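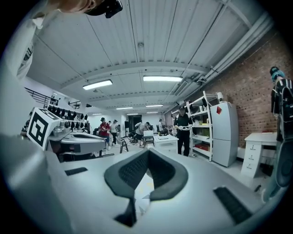
Section 3: Setting up your squad and match days

By now you should have Jokau installed and your club created. If not, go back to Section 2 and come find me after. I run the fixtures and registrations for Fondthorpe, so I wrote this guide from the way I do it on our own teams, and I've left in the places where I got myself into a mess.

Everything in this section is done from a manager account. Coaches can see the squad list but they can't change it.

Adding your players

1. Open Jokau and tap Club, then Squads. Pick your team. A new club starts with one squad called First Team, and you can rename it by holding your finger on the name.

2. Tap Add Player and fill in the name, date of birth and shirt number. You can skip the position for now (I always do, half of ours change position by the second month anyway).

3. Tap Save and Next to go straight to another player. If you tap plain Save you get thrown back to the squad list each time, and with a full squad that gets old fast.

4. When everyone is in, look at the number next to the squad name. The limit is 18 for a match day squad, but you can register more than that and choose from them each week.

Note: If a player is 17 or younger, Jokau asks for a parent contact before it lets you save. Have your registration forms next to you. I didn't the first time and ended up making phone calls from the parking lot.

Caution: Don't delete a player who leaves in the middle of the season. Use Move to Inactive. Deleting also wipes their goals and cards out of the team record, and there's no undo. I lost most of a February doing it the other way and typing the results back in from paper.

Entering a contract or a loan

5. From the player's page, tap Status. You'll see Registered, Trial, Loan In and Loan Out.

6. For a loan, put in the other club and the end date. Jokau drops the player back into the right squad the morning after that date. If the loan gets extended, change the date before it runs out - once it has passed you have to enter the whole loan again.

7. For a trial, leave the end date blank if you haven't agreed on one. Trial players show up in gray and can only be picked for friendlies.

Note: If your league uses the Yatsenko registration system, you can link the two under Settings, League Link. It copies names and numbers across overnight. It does not copy suspensions, so please keep checking those by hand!

Picking the team

8. Go to Fixtures and tap the match. Tap Lineup, then drag names onto the field. Whoever you leave at the bottom goes to the bench, up to the limit.

9. Pick a captain by tapping the player twice. It's easy to do this by accident while you're dragging, and I've had our backup goalkeeper as captain more times than I'd like.

10. Tap Publish. Every player in the squad gets a message right away, so do any hard conversations first.

Recording the game

11. At kickoff, tap Start Clock. If you forget, you can put the kickoff time in afterward under Edit Match.

12. For a substitution, tap the player coming off, then the one coming on, and check the minute before you confirm. I once put one in at 82 that should have been 28, and the playing time report was off for weeks before I spotted it.

13. At the final whistle, tap End Match and then Send Report. The button stays faded until both scores are filled in, even if it finished goalless - you need to type a 0 in each box.

Caution: Once the report is sent, only the league can change it. Read it over with the referee's card in your hand.

If you share the job with someone else, set up their account before your first match. Section 4 covers manager and coach accounts, and the Jundance add-on for booking training fields is in Section 5.

Last updated 22 March 2021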